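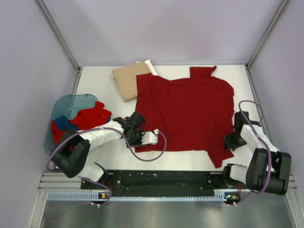 Your questions about the Derkora Open

I get a lot of email about our little tennis tournament, and most of it asks the same things, so I finally sat down and typed up my answers. I'm Oliwia Laskowska, I run the draw and the desk, and yes, I still play doubles (badly).

When does it start?

Qualifying begins Tue 19 August, first matches at 9 a.m. Main draw singles start the next morning. Please check in at the desk half an hour before your match!

How do I get into the main draw?

By ranking, mostly. There are 60 places across men's and women's singles. If you don't make the cut you can play qualifying, and I love qualifiers – last year one of ours went all the way to the semis and knocked out the second seed on the way.

I don't have a ranking. Can I still enter?

Sure. Tick "unranked" on the form and you'll go into qualifying. You need to be 18 or older, except in the junior doubles, where a parent signs for you.

How long are the matches?

Best of three sets, regular tiebreaks. In qualifying we play a match tiebreak in place of the third set, first to ten points, win by two. We tried full third sets once and were still out there under the lights at eleven. Never again.

What's the prize money?

$1840 in total, split evenly between men and women. Doubles winners get store credit at Baidoo, the racket place on the corner, and they'll restring for you during the week too.

What happens if it rains?

We wait an hour, then move to the two indoor courts at Flikari. It's a five-minute drive and the parking is free. I text everybody, so put a phone number on your form that you'll really look at.

Can I pull out and get my fee back?

Up until the draw is made, yes, all of it. After that, only with a doctor's note.

Do spectators pay?

Qualifying is free. Main draw tickets are $5 a day, kids get in for nothing. Bring a hat, the bleachers on Court 2 have no shade at all.

Who won last year?

It's all on the results page, back to the very first draw. Doubles scores from June's warm-up event are there too, except one quarterfinal I'm still chasing. If you played in it, email me!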